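Sorting out the bowls

We had too many bowls. I'd been saying so since we moved to the flat on Unddale, and in October I finally took everything out of the lower cupboard and went through it.
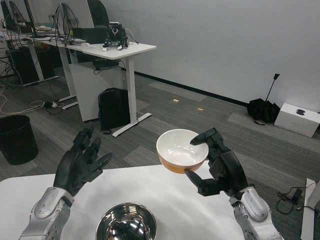 The orange-brown one with the white inside, and one of the stainless steel ones.

The count was 15. I had guessed eight or nine. They were nested in stacks that made no sense, with a small one at the bottom of the pile and something heavy sitting crooked on top of it. Every time I wanted the one I use for salad I had to lift out four others and put them on the floor.

I did the sorting on a white table because I wanted a flat surface with nothing else on it. The kitchen counter always has the kettle, the bread and the mail on it, and I end up working in the gap between them.

My first idea was to sort by size. That lasted a few minutes. Size tells you what will stack, but it doesn't tell you what you use, and I had three that were nearly the same size and only ever reached for one. So I started over and went by what each bowl was for. If I couldn't remember using it since last winter, it went to the left side. If I use it every week, it went to the right. Anything I had to think about stayed in the middle until the end.

The stainless steel ones were easy. I make bread on weekends, and steel is light and doesn't chip when I knock it against the faucet. They also shine up well with a little vinegar on a cloth, which I had forgotten. I kept two, the big one for dough and a smaller one for washing lettuce. The third steel bowl had a dent in the base and rocked when I stirred anything in it, so that went.

The orange-brown bowl stayed too. It's glossy white on the inside, and soup looks good in it. I bought it at the Skanano market years ago and it used to be part of a set, but the others broke one at a time in the old place. I use it for oatmeal in the morning and for leftovers at night. If I could only keep one, it would be this one.

The glass ones took the longest. I had a set from Wollar with lids, and the lids had gone missing apart from one, which fit nothing. I looked behind the stove and in the box with the cake pans – nothing there either. Without lids they are just heavy bowls, and they take up a full shelf. I let them go, including the largest, which I have carried through 3 moves and used maybe twice.

Lieven Timmermans from downstairs took the glass set for his workshop. He keeps screws and hinges in old kitchen things and said he didn't need the lids. The rest went in a box to the thrift store next to Hordiienko, along with a colander and some mugs that got caught up in the same mood.

What I put back was seven bowls. The dough bowl is on the bottom, the lettuce bowl sits inside it, and two serving bowls are beside them. The orange-brown one and the two small ones I use for chopped onions and such are up on the open shelf, where I can reach them without bending down.

I wiped the cupboard before anything went back in. There was flour in the corners and a measuring spoon I replaced last year, so now I have two of those. Next is the drawer with the baking sheets, which doesn't close all the way.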